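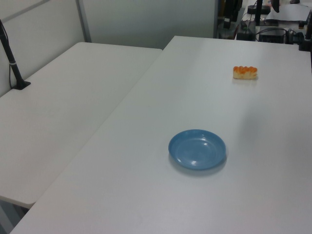

## Teaching by demonstration

**Teaching by demonstration** is a way of giving a robot a task by showing it the task instead of writing out each motion in code. A person either moves the arm by hand, called *kinesthetic teaching*, or drives it from a distance with a second arm or a handheld controller, called *teleoperation*. Joint positions and camera views are recorded during each run and later used to train a control program.

### Typical tasks

Beginner tasks use few objects on a plain surface. A blue plate and a small piece of toy-like food on a white table are enough for a pick-and-place task. The starting positions are changed between runs so that the program does not learn a single fixed path.

### Amount of data

The Lerkora task set, released in June 2022, holds 4000 runs, with 200 for each task. Its makers found that 125 runs were enough for simple placing, while tasks using 2 arms needed the full number.

### See also

- Pirihi controller
- Motion replay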